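Weleck Parts Store Puts Its Shelving First

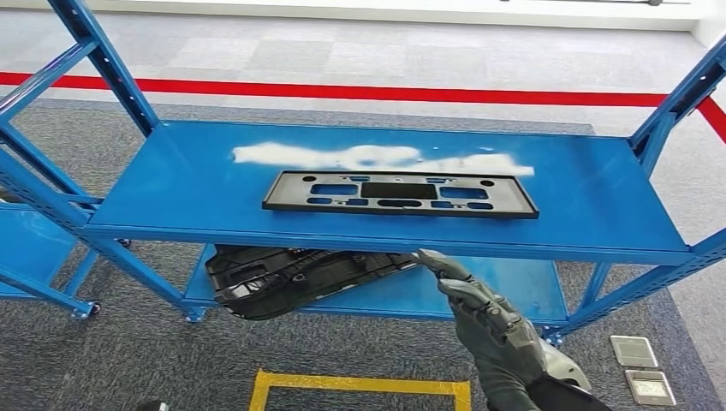

Black plastic parts on the blue metal shelving at the Weleck parts store.

The parts store at Weleck holds 2,932 molded plastic pieces, and Naa Boateng, who has managed it for four years, would like to hold fewer.

"A shelf is a place for something that is going to be used," Boateng said in an interview in September. "We had let it become a place for things we had not decided about."

The store supplies trim and mounting parts to repair shops in the region. Its racks, slotted steel painted blue, were purchased from Kwofie when the store moved to its present building. Boateng asked for the color. Most of the stock is black, and on the earlier gray shelves small brackets were easily overlooked.

Under the current arrangement, smaller parts are kept on upper shelves and larger moldings go below. Parts are laid flat wherever their shape permits.

"A long panel will bend if it is leaned against an upright for a season," she said. "Bemier returned 30 of them to us one year, and they were right to do so."

Boateng expects to clear around 1,000 discontinued pieces before the next stock count. Those that can be matched to a current order will be offered to shops at reduced cost. The remainder will be sent for recycling.

Requests for discontinued parts should be made in writing to the store office.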